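Kinside Household Word List

A bilingual list of words for common household and desk items, collected in Brestcombe and Erberg. The current release has 207 entries. Of these, 147 have a recorded variant from both towns; the rest have one form only.

Contents

entries.csv - one row per headword
variants.csv - local forms, keyed by entry_id
notes.txt - comments on spelling and doubtful cases

All files are UTF-8 with Unix line endings. Fields are separated by commas and quoted only where needed.
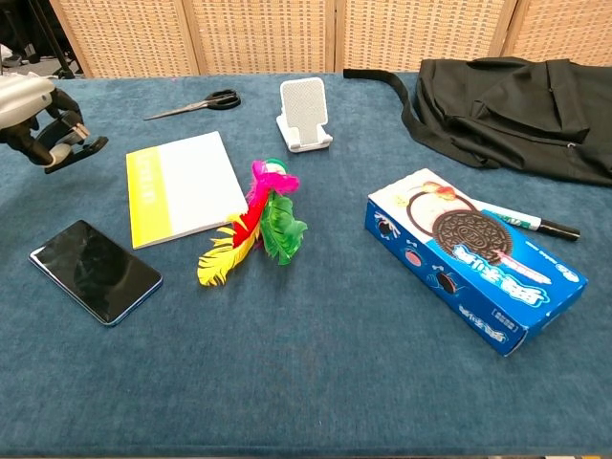

Fields in entries.csv

entry_id: integer, stable between releases
headword: lowercase, singular
class: noun or verb
source: B, E or BE

Plural forms are listed only when irregular. Compound words are stored with a space, even where speakers write them as one word. Version 3 removed the hyphenated forms - scripts that match on hyphens need to be updated.

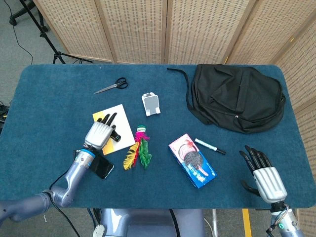

Known issues

Vowel length is marked in the Brestcombe forms but not in the Erberg forms. Entries with source E should not be used for work on pronunciation. 6 rows in variants.csv have an empty region field and are skipped by the loader.

Sorting follows byte order, so accented letters come after z.

License

Free for any use with credit to the Kinside Word List. Send corrections with the entry_id and the town where the form was heard.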